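Hivus support - ticket log
Subject: Bimanual unload, mixed molded parts, arms stall on second pick
Opened by: Youssra Ghoneim, Trarnine
Status: Open, pending test
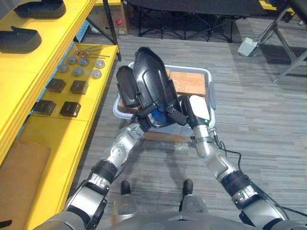
The customer wants to know whether the tote unload can run unattended through a shift. On the current build, no. Single parts with clear space on both sides are fine. The trouble starts when two black parts lie against each other: the planner treats them as one object and commits both arms. The long part with the rounded tip and the smaller curved piece leaning on its left side, over the white bin, are the usual pair. Both surfaces are shiny enough that depth is poor along the seam.

Log, Y. Ghoneim:
Ran 40 cycles on build 29. Stalls occurred only with touching parts. Force limit trips, arms hold, operator has to clear.
Changed lighting angle. No difference.
Raised gripper force one step. Slip went down, stalls did not.

Reply, Margit Eide, Hivus:
Please leave gripper force at default. Segmentation is the likely cause. Set separation_check to 2 and rerun with the same parts. Also remove loose packing from the pick area - clear plastic bags on the floor and cardboard in the bin both confuse the depth filter.

Y. Ghoneim:
Will do. For planning purposes, a person still empties this tote faster. Sovik needs 1,000 cycles without a manual clear before they sign off.

M. Eide:
Understood. Send the logs after the rerun.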